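Looking for people to teleoperate a simulated arm - paid, remote, starts in May

Short version: we need 2 part-time operators and a bigger pool of one-off raters for a study on sim kitchens. Griltska lab, manipulation group. Posting this fast because the cluster slot got moved up on us.

**What the study is**

We train arm policies entirely in rendered kitchens and then ask how much the clutter matters. Same task, same arm, different junk on the counter. Our first result (internal writeup, ask for it) was that policies trained on tidy counters fall apart when the counter gets busy, even if the extra objects are nowhere near the target. Policies trained on random clutter hold up a lot better. We want to know if that's the variety of objects or just the number of them. Nobody here agrees.

So the new round, code name Oreo, splits those two. 66 layouts, over 2000 demonstrations to collect. Household stuff mostly, and some of it is odd on purpose. A toaster and paper towels, fine, but also a rotary phone and a wine bottle on its side.
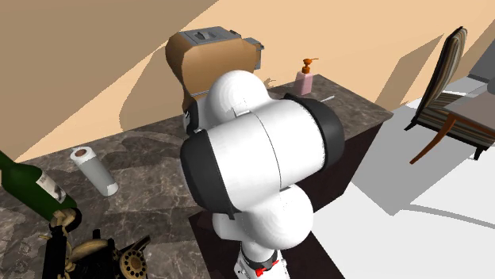

The demos have to come from humans. We tried scripted ones, they were too clean and the policy learned the script. Real people hesitate, go wide, back up and try again. We want that in the data.

**Operators**

- Drive the arm from your own machine through Dekby, our browser client. Keyboard or gamepad, gamepad is nicer
- Sessions of 100 minutes, breaks included, you pick the slots
- Tag each attempt when its done: clean, messy, failed
- Short note if the physics does something dumb. It will

No robotics background needed. Patience yes. Decent internet yes, lag ruins the demos and we have to toss them. If you've played a lot of games with a bad camera you'll be ok. Left handed people please do apply, our pilot group had none and the controls need checking.

**Raters**

Watch pairs of short clips, say which arm motion looks more careful. One sitting. No install. You won't be told which policy is which, and please don't discuss clips with other raters untill the round closes.

**Pay + fine print**

Hourly for operators, flat fee for raters, both through Ackermann payroll. Rates are in the reply you get when you write in. Must be 18 or over. We log control inputs and timing, no webcam, no audio. You can quit any time and get paid for what you did.

**To apply**

Write to Radek Říha at the lab. Put OPERATOR or RATER in the subject line so it gets sorted right. Operators: a couple sentences on you, your time zone, what controller you have. No CV, no cover letter.

There's a practice session before anything counts, also paid. Raters just get a link.

Deadline May 21, 2022. Operator spots might go sooner.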